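Hands vs. grippers on next year's budget

benchrat_40
Posted 4 February 2023
We have two arms and have to pick what goes on the ends. Malton wants us in multi-finger hands, naturally, as Malton sells multi-finger hands. The Laizer two-jaw grippers are $2,428 a pair. The hands cost enough that the quote came with a cover letter. The job is sorting small household stuff: tubes, bottles, sponges, soft toys. Opinions?

oldgreaser
Grippers. Next question.

tubewrangler
I'd slow down a little. We went with hands on both arms at the Trodville shop, and what I'd budget for is everything except the hands. Ask for the price of spare fingertips before you ask for anything else. Then ask who fixes a finger and how long you wait. We waited 40 days for one, and a hand with a dead finger is a very expensive mitten.

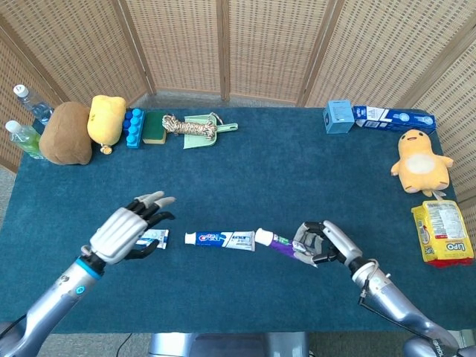

The other line people skip is cable. Ours snag, so we buy spares now -- $105 each, and I have stopped asking why. Put in money for props too. Toothpaste is cheap until you've bought it every week since April.

oldgreaser
So your case for hands is that they break and you have to buy toothpaste.

tubewrangler
My case is that they pick up a squishy tube and a plush toy without a tool change. Your case is two words long.

oldgreaser
It was one word. A Laizer with soft pads does tubes fine. Rope too, if you're patient.

milexfan
Has anyone priced Milex? Their hands have fewer joints and the service plan is included. Slower, though.

benchrat_40
Milex wants a site visit before they'll say a number out loud. Never a good sign. Leaning toward one hand and one gripper for the first year.

tubewrangler
Then you get to stock two kinds of spares. Check that both run off the same controller before you sign, or you'll be buying one of those as well.

oldgreaser
Still grippers.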